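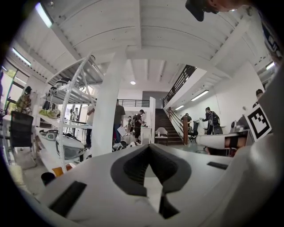

Pandero tall shelving unit, white: six months in

Short version, good shelf, annoying instructions, buy it if you have the ceiling for it. Longer version below, typing this fast before the holiday shutdown.

Bought in June for the workroom. Wanted something tall, metal, white, open on the sides. We have white plank ceilings and painted beams and a fat square column more or less in the middle of everything, so a dark unit would have looked like scaffolding. The Pandero went up to the left of the column with the windows further along. Looks like it belongs there. Colleagues who never comment on furniture commented.

Assembly

Said 45 minutes on the listing. No. Took Wafula Mfaume and me most of an afternoon, and he has put together a lot of shelving. The uprights are fine. The diagonal braces are where you lose your patience. Diagrams show them from the back and don't tell you it's the back. We had one brace on mirrored, took it off, put it on again, still mirrored. Do the braces finger-tight first and get the whole thing square, THEN tighten. Rubber mallet helps. Hex key in the bag is junk, use your own.

Don't skip the braces to save time. Before they went on you could push the unit with one hand and watch it wobble. After, solid.

What's on it

Helmet-type gear on the lower shelves, white and black stuff, the big rounded white shell takes up a silly amount of room and still fits. Middle shelf has the neon yellow-green shoes, which used to live on the floor and get kicked. Upper shelf gets the round thing that doesn't go anywhere else. Heavy low, light high, the usual.

Shelf depth is generous. Awkward round shapes sit on it without hanging over, and that was my main reason for going with this over the Deko one we had before. The Deko was shallower and had a lip on the front that caught everything you tried to slide out. Don't miss it.

Finish

White powder coat, a touch cooler than our wall paint, only noticeable if you go looking. Under fluorescent tubes it reads plain white. Daylight from the windows shows up scuffs, and it does scuff, mostly grey marks from rubber soles and buckles. They come off with a damp cloth. Two chips so far on the front edge of a low shelf, both my fault. No touch up paint in the box and the shop doesn't sell any. Would of been nice.

Things I don't like

Shelf heights. You can move them but you have to unload and unbolt, so you won't. Decide before you build. I'd put ours one notch further apart at the bottom if I was doing it again.

Feet. Hard plastic, no leveling screw. Our floor isn't perfectly flat and we ended up with folded card under a corner. At this price, come on.

Wall strap is sold seperately. Get it. Tall narrow unit with people walking past all day, it should be in the box.

Price and delivery

Paid 1060 for ours with delivery from Kinyua, who were quick and carried it in. Not cheap. There are lighter ones for less and if you're storing paper towels get one of those.

Overall

Would buy again, with the strap and a decent hex key ordered the same day. Four out of 5. Loses the point for the feet and that brace diagram. Thinking about a second one for the window side but there's a big leafy plant over there that wins for now.

Posted Tue 24 December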